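Tararik club bench guide, section 3: drive swap

Before you start. Tower open, on its side, power cord out. Speed at 16 percent, no higher until Ochoa profile is loaded. One hand near the stop button, always.

1. Home the arm.
2. Load Skiledik, pick "caddy".
3. Jog down over the drive cage, fingers open. Go slow near the cables.
4. Close on the blue plastic only. Never on the drive itself.
5. Lift or lower in short moves, check teh wrist view each time.
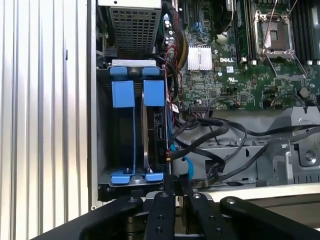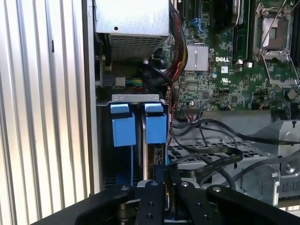
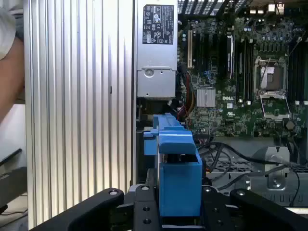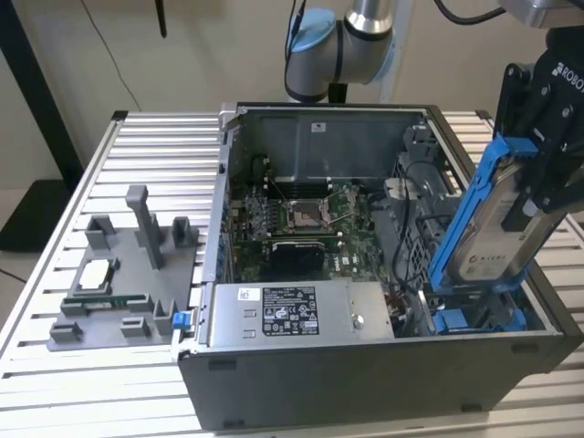 Fig. 3. Drive cage work. First three from the wrist camera, last one from the bench camera.

Caution: if a finger touches sheet metal, stop and back out. Dont force it.

Note: error 23 = grip lost. Re-home, start again at step 3. Log every run before Friday.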